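The Stonville Road (film)

The Stonville Road is a black-and-white drama about a bus driver, a lodger and a suitcase, and it's one of those movies I have been boring my friends with for years. I'm writing this entry for our film pages since I'm apparently the member who has seen it the most times (seven, if you count the one where I fell asleep before the ferry). I'll try to keep my opinions in the right sections. No promises!

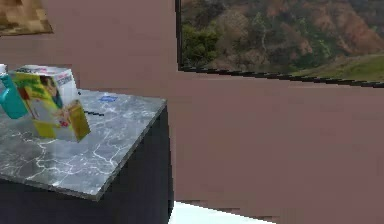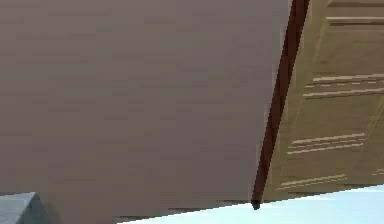 Plot

Walter Clollar drives the last bus of the night between the harbor town of Grarnero and the inland village of Stonville. He is a widower, he talks very little, and he rents out his upstairs room to a young woman named Edith Bakker, who says she is a piano teacher. There is no piano in the house and she never seems to go to one.

One rainy night a passenger leaves a suitcase on the bus. Walter takes it home, meaning to hand it in the next morning, and Edith recognizes it. From there the movie turns into a kind of slow chess game at the kitchen table. She wants the case, he wants to know why, and neither of them will come out and say so. I love this stretch. It's mostly two people passing the salt.

(Spoilers from here on, so skip to the next section if you care about that.) The case belongs to Edith's husband, who she has told everybody is dead. He comes to Stonville looking for it, rides Walter's bus three nights in a row, and on the third night the two men finally have a conversation. We see it through the windshield, with the wipers going, and we don't hear a word. The husband gets off at the ferry. Edith leaves the following morning with the suitcase, and Walter goes back to work. What's in the case is never shown, and people still argue about it.

Characters

Walter is the reason to watch. He isn't a hero and the script never tries to make him one. He reads Edith's mail. He lies to the bus company. But there's a scene where he irons a shirt before going upstairs to knock on her door, then loses his nerve and goes out to wash the car in it, and I was on his side for good after that.

Edith is harder to pin down, and I've changed my mind about her more than once. On my first viewing I thought she was using him from the start. Now I think she likes him a lot and is just too tired to do anything about it. The husband only gets a handful of scenes and doesn't have a first name, which some viewers find irritating. I think it works, though I'd have liked one more scene with him.

There's also Walter's sister, who turns up on Sundays to criticize the curtains. She gets all the best jokes.

Style

Almost everything happens in three places: the kitchen, the stairs and the bus. The camera stays low and sits still for a long time, so when it does move you really notice. The bus scenes are my favorites to look at, all those faces in the dark windows with the road sliding past behind them.

The music is a single accordion tune that comes back slower each time. I found it corny at first. By the last reel it had completely gotten to me, and I hummed it at work for a week (sorry, everyone).

Sound is where the movie shows its age. Some of the outdoor lines were clearly recorded later in a studio and don't match the lips very well, especially in the ferry scene. It doesn't bother me, but if you're fussy about that kind of thing, be warned.

Versions

Two cuts are in circulation. The longer one has an extra scene in which Walter visits the address on the luggage tag and finds a shoe store. The shorter one drops it and goes straight to the husband's arrival, which makes the middle feel rushed and leaves a later line about shoes making no sense at all. Get the longer one if you can.

I first saw the short cut on a worn-out tape, and it took me ages to find the other. Our club finally screened it on Thursday, March 30, 2023, and 35 people came, which is a very good night for us. Lorraine Partington introduced it and made a strong case for the sister being the real main character. I'm not convinced, but I did watch her more closely after that!

Reception

Opinion in the club is split. The people who like it tend to like it a great deal, and the ones who don't all say the same thing, that nothing happens. My brother lasted as far as the second breakfast. The usual complaint is the ending, where Walter pulls up at Edith's old stop, opens the doors, waits, and closes them again. Some viewers find it too sad, others find it too obvious. I cry every time, so I'm no help here.

See also

The Ferry Keeper (same writer, much funnier)
Films set on buses
Films with unseen objects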